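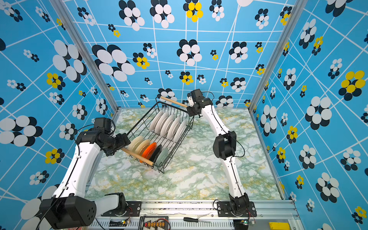

Dos brazos, dos varillas de madera y un escurreplatos lleno.

Llevo desde febrero discutiendo con mi cuñado Danang Nasution sobre si merece la pena esperar al robot doméstico antes de reformar la cocina. Él dice que sí, que en un par de años nadie fregará, y que el hueco del lavavajillas habría que dejarlo previsto para «lo que venga». Yo he encargado un lavavajillas de 59 centímetros de ancho, con su bandeja para cubiertos, y lo pienso usar hasta que se caiga a pedazos.

No soy enemiga de las máquinas. Trabajé casi media vida en cocinas de colectividades, la última en Jostberg, donde sacábamos 460 comidas al mediodía con un túnel de lavado que hacía un ruido infernal y que nos salvaba la espalda a todas. Aquel túnel no sabía lo que era un plato. Empujaba agua muy caliente contra lo que le pusieran delante, y con eso bastaba. Lo que el túnel no hacía lo hacíamos nosotras: vaciar restos, poner en la cesta, sacar de la cesta, apilar, llevar al carro, volver. Si alguien quiere venderme un robot para la cocina, tiene que hablarme de esa parte, porque la otra está resuelta desde hace décadas.

Y cuando les pregunto por esa parte me enseñan vídeos. Los de Haler, por ejemplo, que Danang me manda a las tantas de la noche. Una mano mecánica recoge una taza, la coloca en un estante, música de piano, fundido a blanco. ¿Cuántas veces lo intentaron? ¿Quién puso la taza donde estaba? ¿A qué velocidad va la grabación? Una empresa seria lo pondría en pantalla desde el primer segundo. Haler lo pone en letra gris, al final, y para leerla tuve que parar el vídeo y arrimarme al monitor con las gafas de cerca.

Ludivine Bailly, que fue mi jefa en Jostberg y que de logística sabe más que nadie que yo conozca, defiende lo contrario. Según ella, estoy juzgando a un aprendiz por su primera semana. En el almacén de Ustonia ha visto máquinas mover 2000 cajas en un turno sin tirar una. La creo. Pero una caja es una caja: seis caras planas, una etiqueta, un peso declarado en el sistema. El almacén entero se construyó para que la máquina no tuviera que decidir casi nada, y mi cocina se construyó en 1974 para que cupiera una mesa.

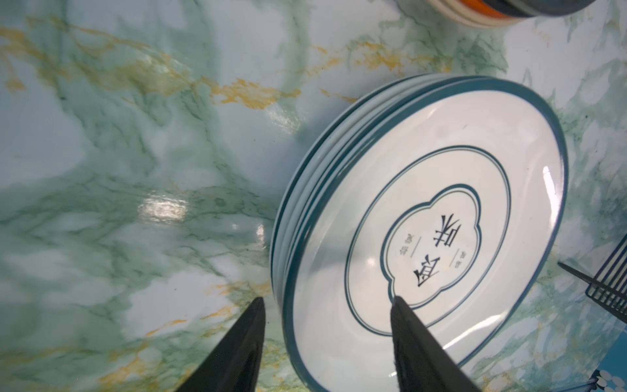
Los platos, además, son un objeto muy traicionero. Quien haya cogido uno de una pila sabe que los dedos buscan el borde sin que se lo mandemos, que se cuela una uña entre el primero y el segundo, que se levanta un poco y se nota enseguida si viene uno o vienen dos pegados. Una pila de platos blancos con el filete verde azulado enseña muy bien el problema: los cantos se ven uno encima de otro como rayas, con muy poca separación, y el esmalte devuelve la luz en un brillo que para una cámara puede ser un fastidio. Frente a eso hay dos dedos negros acabados en punta, uno por fuera de la pila y otro sobre el dibujo del plato de arriba. Yo a una chica nueva no le habría dejado meter la mano por ahí, y menos con la vajilla de otro.

Ilham Latuheru, un vecino que enseña mecánica en el instituto, me corrige con paciencia cuando digo estas cosas. La fuerza se puede medir, dice, y la posición también, y un dedo de máquina no se cansa a las cuatro de la tarde. De acuerdo. También me dice que en la escuela le dieron una pinza a una clase entera y que acertaron 96 veces seguidas con el mismo vaso. Le pregunté por otro vaso. Se rió y cambió de tema.

Ahí me quedo yo, en el otro vaso. En casa tengo platos heredados, dos fuentes que no hacen juego con nada, un bol desconchado que mi hija no me deja tirar y tapas de plástico que perdieron su recipiente. Se friegan, se secan a medias y se guardan en un armario cuya puerta roza. Todo eso antes de que alguien llame al timbre.

Puede que llegue. Cuando llegue, pediré que me lo dejen una semana, sin técnico sentado en el salón, con mis cacharros y mi fregadero tal como queda un domingo después de comer. Danang ya me ha dicho que él se apunta a mirar. Mientras tanto, el lavavajillas me lo traen a las nueve de la mañana y hay que vaciar el mueble de abajo.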